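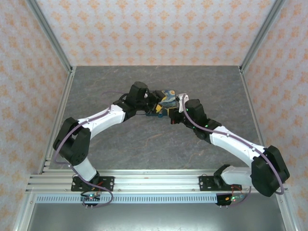

The Rukbridge Reader: essays on the state, the market and the press

Paperback, 334 pages. Edited by Amber Ackroyd. Published by Findix.

We've been looking forward to this one for ages! Amber Ackroyd has gathered 60 short pieces from the Rukbridge newsletter, most of them long out of print, and put them in an order that makes you want to keep turning the page. Surveillance, taxes, trade, leaks and the people who leak – it's all in there, and the writers don't agree with each other nearly as often as you might expect.

Riaan Dlamini's essay on secret courts opens the book and is still as sharp as when it first ran. Pieter Nkosi and Sibusiso Le Roux argue over border controls for nine letters (start on page 196 if you only have an evening), and neither gives an inch. It's great fun to read, even if you end up siding with whoever wrote last.

New to this edition: a proper index, a longer introduction, and notes on the older pieces so you don't need to remember who was in office at the time.

Details
Format: paperback, sewn binding
Language: English
Cover design: Riaan Fourie
Also available: e-book

In stock from Jan 27, 2026. Reading groups ordering several copies can ask for the discussion notes, which Amber wrote herself and which come free with the order. The second volume is planned for August.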